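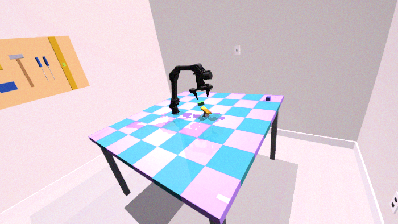 2020-07-09
Film reviews archive, transfer and cataloguing notebook

Work continued on the audio masters of the Wumberg review program. The batch received from the Fanau store holds 715 episodes, of which nearly 400 now have a checked running time and a title entry. The remainder carry only the broadcast label, and several labels disagree with the spoken introduction. Where this occurs, the spoken title is to be preferred and the label wording kept in the notes field.

The horror specials were catalogued this morning. Two reviews of the feature Pilumach exist - the festival cut and the general release - and they had been merged under one entry. They have been separated. The presenters' score differs between the two, so the earlier score should not be carried across.

Levels on the Tak reels remain uneven. Guest microphones are well below the host channel, and film clips come in loud. A gain change was applied to the access copies only. Preservation files are untouched.

Spelling: catalogue entries use "colour", "theatre" and "dialogue" throughout. Original titles keep their own spelling.

Outstanding:
Sequel and remake cross-references, first 100 entries.
Rights query on the trailer excerpts in the December holiday episode. No reply as yet.
Listener letters, 2,424 items, unsorted. Not to be scanned until the privacy wording is settled.
Reel 12 has a dropout during the closing credits discussion. Check against the cassette dub.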